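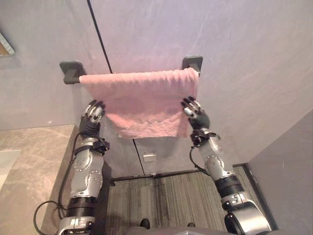

**Du Plessis Road Swimming Club: minutes, January 10, 2019**

**Present:** Adhiambo Kashindye (chair), Khairul Pattinasarany, Caroline Mwakyusa, Idrisa Minja (minutes)
**Apologies:** Sherif Shawky

**1. Last minutes**
Agreed, with one correction: the November gala finished at half past four, and Khairul would like it known that his relay team did not drop the baton, as there isn't one.

**2. Winter sessions**
Wonderful turnout! We had 29 swimmers at the last early session, the most since the club moved pools. Caroline said the new beginners are coming on brilliantly and three of them are ready to join the middle lanes. Adhiambo will ask the pool about a fourth lane (we have been promised one before, so she'll get it in writing this time).

**3. Open water day**
Everyone is very keen to go back to Zisent Lake. Khairul has spoken to the warden and we can have the small jetty again. Wetsuits for under-16s, tow floats for everybody. Idrisa offered to bring the big flask and was thanked warmly and at some length.
*Action: Khairul to confirm the booking.*

**4. Changing rooms**
Hooks are still short on the left-hand side. Please take towels home, as the lost property box won't shut.
*Action: Caroline to email members.*

**5. Money**
Sherif sent a note. The lane rope cost £99, and the cake stall more than covered it. Subs are still owed by 17 members, and he'll send a friendly reminder.

**6. Any other business**
Adhiambo has finally done her first full length of butterfly. Loud applause, and quite right too!
Goggles: Khairul has a box of spares in junior sizes, free to anyone who asks.

**Next meeting:** same room, 7.30 pm, date to follow once Sherif is back. Idrisa to bring biscuits.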